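Ticket 359: Scheduled label export stops partway, no error shown
Product: Alline Inventory, desktop client
Site: Findale warehouse
Status: Resolved
Priority: Medium

Reported problem
The nightly export of shelf labels from Alline to the Bulano print server produces a short file. The source list has 2,000 rows. The file that arrives has the header and 100 rows. The job log reads "Completed". Manual export from the same screen gives the full list.

Environment
Client and server on the same version. The export runs at 2:15 AM under a service account. Output goes to a shared folder, and Bulano picks it up from there. The Pretorius connector is installed but disabled at this site.

Log

June, 8:40 AM. Confirmed with last night's file. Row count matches the report. Last row is complete, so the file was not cut during the write.

9:05 AM. Checked disk space and folder permissions on the share. Both fine. Copied a full manual export to the same folder. Bulano accepted it and queued every label.

9:30 AM. Ran the scheduled job by hand under my own login. Full file. Ran it again under the service account. 100 rows. Problem follows the account.

9:50 AM. Compared user settings for the two accounts. Mine has "Rows per page" set to All. The service account has the default, 100. The scheduled export reads the grid view of the account it runs under and writes only the first page. The manual export ignores this setting.

10:10 AM. Changed the service account to All and saved. Reran the job. Full file, run time 58 seconds. Before the change it finished in under five.

10:20 AM. Bulano rejected the new file with a timeout. Its pickup wait was 30 seconds from the time the file first appears. Raised to 180 and restarted the watcher. File accepted on the next run.

Next morning, 8:15 AM. Overnight job ran at the normal time. All rows present, no rejects. Asked the site to check the printed labels for the last aisle. They match.

Resolution
Row setting on the service account changed to All. Pickup wait on Bulano raised to 180 seconds. Saved views are reset by a client upgrade, so the row setting has to be checked after each one. Added to the upgrade checklist.

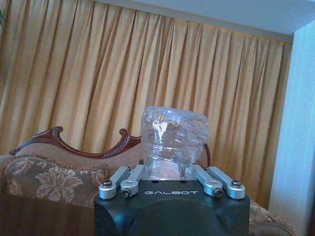 Does the row setting also affect exports started by hand?
Manual exports ignore it and always write the full list. Only scheduled jobs use the row setting of the account they run under.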